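Section 4. Recording Shelf Runs with the Hand-Held Gripper

This section covers the shelf task from the time the gripper is checked out to the time the session file is handed in. It assumes you have finished Section 3 (Calibration) and that your name is on the sign-up sheet. If you are joining the robotics club partway through the term, do Section 3 with another member before you touch the gripper.

The shelf task is the one we enter in the spring meet. The robot has to pick a drink can from among other objects and set it on a shelf or a table without tipping it. The policy is trained on runs that members record by hand, so the runs need to look alike in method and different in layout. Most of the steps below are there to keep the method the same from one member to the next.

4.1 What you need

One hand-held gripper with its camera mounted
One charged battery and one spare
One memory card, formatted in the gripper
The two-tier shelf, on the wooden table
A full or empty can, as listed on the run sheet
Bottles, jars and cups from the props bins
The club laptop with Clunadik installed
A run sheet and a pencil

Clunadik is the logging program. Praltomex is the checking program and is only needed in 4.6. Both are on the laptop desktop. Do not install either one on your own computer, as the settings file will not match.

4.2 Setting the table

1. Clear any bags and jackets off the floor on the side where you will stand. You will be stepping sideways with your eyes on the can.

2. Set the shelf on the table and press down on each end of both boards. If the shelf rocks, turn it end for end and try again.

3. Put bottles and jars on both boards. Mix tall and short, clear and colored. Leave one gap on the lower board wide enough for the can plus both fingers.

4. Put a few objects on the tabletop as well, including at least one clear cup. Clear objects are hard for the policy and we have too few runs with them.

5. Write the layout letter on the run sheet. Start a new letter whenever you move more than one object.

Caution: Glass goes toward the middle of a board, never at the front edge. If a glass bottle breaks, stop the session and get the dustpan from the hall closet. Do not pick up pieces with the gripper.

Note: Do not copy the layout from the session before yours. Tsung-han Su compared the February files and found the same arrangement in almost all of them, which made the robot very good at one arrangement.

4.3 Gripping the can

1. Start with the gripper open and the camera pointed at the can. Hold still for two full breaths before you move. The program uses this part of the recording to find its starting position.

2. Bring the gripper in level. The fingers should pass on either side of the can with equal space left and right.

3. Close the trigger slowly until both fingers touch, then a little more. Stop as soon as the can is held. The trigger stop is set at 111 on the dial and should stay there.

4. Lift straight up before you move sideways.

5. Keep the can upright the whole time. If it leans in the fingers, finish the run and mark it L on the run sheet. Do not straighten it with your other hand.

A can held correctly for the approach to the shelf, with one finger on each side and the label left readable:

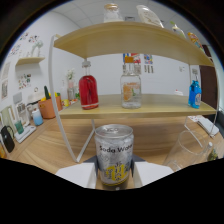 Yung-ching Poon disagrees with step 3 and asked for that to be written down. Stopping at first hold works for a full can, in Poon's view, but with an empty one people stop too early out of fear of denting it, and the can slides during the lift. Poon would rather see every empty can squeezed until it gives slightly, and replaced more often.

We have kept step 3 as it is for now. A dented can has a different outline, and the checking program treats it as a new object. If you are recording with an empty can and it slides twice in a row, switch to a full one and note the change on the run sheet. The question will come up again at the March meeting.

Caution: A full can weighs enough to hurt a foot. Wear closed shoes.

4.4 Approach and placing

1. Choose the target from the run sheet: upper board, lower board, or table.

2. Move toward the target at an even speed. Someone watching should be able to follow the can without effort. Fast runs blur and have to be thrown out.

3. Come in from a different direction each time. Straight on, from the left end, from the right end and from a low angle are all acceptable. Tilting the gripper is fine as long as the can itself does not go past the lean mark on the practice card.

4. Stop with the can just above the surface. Check for clearance behind it.

5. Lower until the can touches, wait one breath, then open the trigger all the way.

6. Back out along the same line you came in on. Do not lift until both fingers are clear of the rim.

7. Hold still for two breaths and say the run number out loud.

Each run should last long enough to include both still periods. A run without them cannot be lined up with the rest and will be rejected by Praltomex with the message NO REST.

For the upper board, stand close to the table and raise your whole arm. Bending only the wrist points the camera at the ceiling, and the program loses its position when all it has to follow is plain tile. If this happens, the light on the handle turns amber. Lower the gripper until it turns green, then start the run over.

For the lower board, watch the board above. The back of the gripper sits higher than most people expect, and the white frame is easy to knock into.
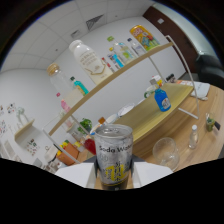

When you change direction between runs, walk to the new spot with the gripper lowered and the trigger open. Do not swing it across the table at arm's length. The camera keeps recording between runs, and long sweeps make the files larger without adding anything we can train on.

If you knock over an object during a run, keep going and place the can if you can do so safely. Mark the run K. These runs are kept in a separate folder and are useful for testing. Stand the object up again before the next run, in the same place, so that the layout letter still applies.

4.5 How many runs

A session is 100 runs. Two members can split a session, but change hands only at a layout change, and write both sets of initials on the sheet. The target for the term is 200 usable runs on the upper board, and the same again for each of the other two targets.

Take a break when your arm starts to shake. It shows in the recording well before you feel tired. Sointu Tuominen suggests resting the gripper on the foam block every time you change the layout, and that is now the rule for new members.

Change the battery when the handle beeps. Do not wait for the second beep. The gripper shuts off without closing the file, and everything after the last save is lost. If you do lose a file, write LOST on the sheet next to the run numbers and continue with the next number. Do not reuse numbers.

4.6 Checking and handing in

1. Turn the gripper off before you take out the card.

2. Copy the whole session folder to the laptop. Do not rename anything inside it.

3. Open Praltomex, choose Check Session, and select the folder.

4. Wait for the list. Runs shown in green are usable. Runs shown in gray need a person to look at them.

5. Play each gray run once. Keep it if the can stays in view from the first touch to the release. Otherwise press D.

6. Compare the list with your run sheet and fix any L or K marks that did not carry over.

7. Put the paper sheet in the binder and the card in the tray marked IN.

Common messages:

NO REST: One of the still periods is missing. Delete the run.

DRIFT 260: The position jumped during the run. One such run is not a problem. If you see it on several runs in a row, repeat the calibration in Section 3 before you record anything else.

OBJECT CHANGED: The can does not match the one named at the start of the session. Check for dents, and check that you did not pick up a different can after a break.

CARD SLOW: Use one of the Kornex cards from the drawer. The older cards still work for practice but should not be used for sessions.

4.7 Putting away

Return bottles and jars to the bins with the caps tight. Pour opened drinks down the sink and rinse the cans. Wipe the finger pads with a cloth that is damp with water only; alcohol makes them slick. Set the gripper in its case with the trigger open so the spring is not under load, and plug both batteries in.

The table and shelf stay where they are. The Monday group uses the same setup, and they mark their standing positions on the floor with tape. Leave the tape alone even if it is in your way.

Problems with the gripper go to Pieter Desmet. Problems with either program go to Wai-kit Sin. Write the session number and the exact message in your note, and leave the card in the tray until one of them has answered.

Continue to Section 5, Training and Test Runs on the Arm.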